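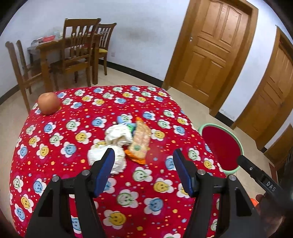 In Defense of the Loud Tablecloth

December 30, 2018

My mother-in-law is a person of quiet taste, and when she comes to stay with us over the holidays I can tell she is being kind about the tablecloth. She smooths it with the flat of her hand. She says it is cheerful. It is red, a red you can see from the street if the curtains are open, and it is covered with white-petaled flowers that have faces where their middles ought to be, and every one of those faces is smiling at you while you try to drink your coffee. Some are blue, some yellow, some a pale green. There are dots and little stars in the gaps, in case the flowers left you wanting more.

I bought it six winters ago at the Plamico store out by the Torncombe exit, in a February so gray that I would have bought anything red. I had gone in for a shower rod. At home we had a beige linen cloth, a wedding present, that lived in a drawer and came out on Thanksgiving and Easter, and the rest of the year we ate off the bare table and nagged each other about coasters. I want to make a case for the loud cloth over the beige one, and I suppose I have been working up to it for all of those six years, mostly in my head while wiping things up.

A beige cloth makes everybody careful. I remember my own children at that Thanksgiving table, small then, holding their cups with both hands like people carrying something out of a burning house. A drop of gravy was an event. Somebody would go for the salt, somebody else would say no, cold water, and the turkey would get cold while we saw to the stain. With the red one, a spot of tomato sauce lands between a yellow flower and a blue one and we go right on talking. I have looked for old stains on it in good light and I couldn't swear to you which marks are ours and which are orange dots that came with the printing.

And then there is the business of what collects on a table, which I think about more than is probably healthy. Ours gets cleared after supper and by the middle of the next afternoon something has grown back in the center of it. A couple of balled-up tissues, at this time of year especially. The wrapper from a snack, with one shiny end still crimped. Some smaller crumpled packet tucked in behind, blue and green, that you don't notice until you pick up the rest. One round orangey thing off by itself at the corner, keeping its distance from the trash. It is never a proper mess. You could gather it up in one hand, and yet it can sit there for hours with four grown or nearly grown people walking past it.

For years I took this personally. I read the magazines with the clear surfaces in them, and one January I even bought a set of Sonditine trays, the nesting kind, which were supposed to give every stray item a home. What they gave us was trays with tissues in them. My sister swore by a system out of a book that promised a tidy house in 100 days, and she lasted into the spring with it, I'll give her that, and she was not much fun to visit. You would put down a napkin and it would be gone when you reached for it.

What changed my mind was coming home from a week away to a table with nothing on it. My husband had cleaned up for me, bless him, and had even put the red cloth through the wash, and I stood in the kitchen with my coat on feeling as if I had let myself into somebody else's house. By bedtime there was a gum wrapper on it and an unopened bill and I felt much better. I am not saying trash should be left to lie. I pick it up, every day, with some sighing. But I have come to think that a little pile in the middle of the table mostly tells you that people sat down there. Somebody had a cold and somebody had a snack, and they had them at the table, where the rest of us might run into them, and not up in their rooms with the door shut.

That is where I think the tablecloth earns its keep. A plain, dignified cloth makes a wrapper look like a failure of character. On ours, a wrapper has to compete with a great crowd of grinning flowers, and it doesn't stand much of a chance. The eye takes in the whole cheerful racket and moves along. I have had neighbors sit down to coffee with a crumpled tissue practically at their elbow and never glance at it (or else they are as polite as my mother-in-law, which I can't rule out).

I do know the arguments on the other side. A friend who has lovely things tells me that pattern is tiring, and that a person ought to be able to rest her eyes while she eats. She has a gray Zou runner that cost what I would spend on a chair, and her dining room is truly peaceful, and I am always glad to be asked there. We just tend to leave by nine. At our house people slump. They put their elbows on the flowers' faces and stay until the second pot of coffee is gone, and my children's friends, who are at the age of being embarrassed by everything, have been known to name the flowers.

I have owned that beige linen since 2000, and it is still perfect. It's in the drawer now with its creases in it. My mother-in-law asked after it at breakfast this morning, very gently, and I told her she was welcome to take it home with her, and she said she might.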